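# Garnard tabletop picking kit - questions we get a lot

Last updated 27 October 2018

Humaira Virk and Tarmo Org answer most of the mail about the kit, and after a while the same questions keep coming back. These are the ones worth writing down. If yours is missing, send it in - we really do like getting them!

## What is the Garnard kit?

A tabletop arm, a two-finger gripper, a wrist camera, a controller box and the Surkus software that ties them together. It picks up small packaged goods and puts them where you want them. Small shops use it for sorting, schools use it for teaching, and a fair number of people just want a robot arm on the bench (we understand completely).

## Do I have to know how to program?

For the basics, no. You move the arm by hand, press the button on the controller, and Surkus saves the position. String a few of those together and you have a routine. If you do write code there's a Python library, and Viera Holub's starter scripts are a lovely way in. She wrote them for her own students, so the comments are very patient.

## What can it lift?

Up to 300 grams with the fingers that come in the box. We don't recommend going over that even if it seems to manage, and a full drink can is over it. For those, order the Dikow heavy wrist, which swaps in with four screws and goes well past what any ordinary can weighs.

## Can it cope with things that aren't lined up?

Yes, and this is the part we get most excited about. A neat row of upright cans is easy for any arm. A can on its side is a much better test, as the gripper has to come in at a different angle and there's often a neighbor or a bin wall in the way.

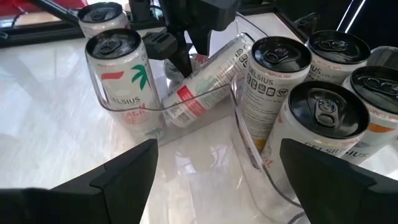

Surkus deals with this by ranking every grasp it can find and trying the clearest one first. If you'd like it to work in a set order instead - left to right, say, or one label before another - turn off "best grasp" in the task settings and enter your own order.

## Do clear plastic bins confuse the camera?

They can. Clear plastic throws highlights, and a shiny tabletop adds reflections of its own. Start by moving your lamp to the side and running the lighting check again. If the camera still loses the rim of the bin, measure the bin and type in the wall height by hand. Silvana Honorato on our support desk has a list of common bin sizes she's happy to send you.

## Does it read labels?

It matches them, which is a little different. You show it each package from several sides and it learns the overall look. Two flavors from the same brand with nearly the same design need more samples: 14 views of each is a good place to start. Lying packages should get their own set of views.

## How long does setup take?

Clémence Besson timed 13 first-time users in February, and the slowest was picking things up before lunch. Mounting the arm takes longest. Calibration runs by itself once you've clamped the base, so please clamp the base!

## Which spare parts should I keep around?

One extra set of finger pads and one camera cable. The pads wear faster on cardboard than on metal or plastic. A spare set of fingers is $169, pads included.

## Will it work with my Stankevičius conveyor?

It will with the newer belts that have the round signal port. On older ones you'll need the adapter, and the belt has to stop fully before each pick. Picking from a moving belt is something Tarmo is testing now. It isn't in the current release.

## Can I borrow one before I buy?

Yes. Loan kits go out for two weeks and come with the heavy wrist already fitted. Write to Silvana with your shipping address and a line or two on what you want to pick up, and she'll pack the right fingers.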